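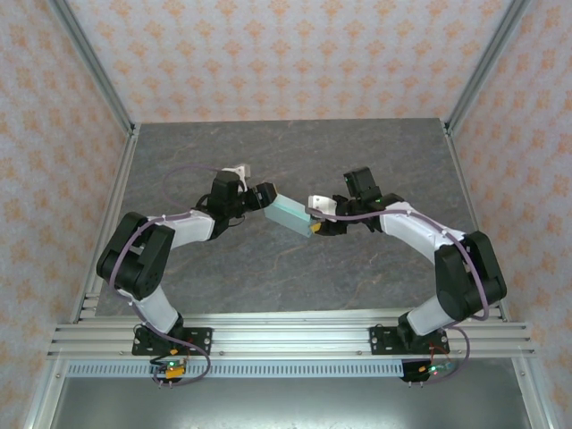
Both arms on the block, left and right grippers closed.

Left arm drifts on two-arm hold
Dilani Sarkar
Cell has two arms on one rail. After 31 handovers the left wrist sags and the block tilts. Base bolts are tight. Is it the servo or the cable?

Danjuma Ogbonna
Check the cable first. If the purple loop pulls at the wrist, give it more slack — then re-zero both arms with the grippers open. Log the left wrist load over 200 cycles. If it still climbs, change the servo.

Petek71
Had the same in December. Loose horn screw on the wrist. Worth a look.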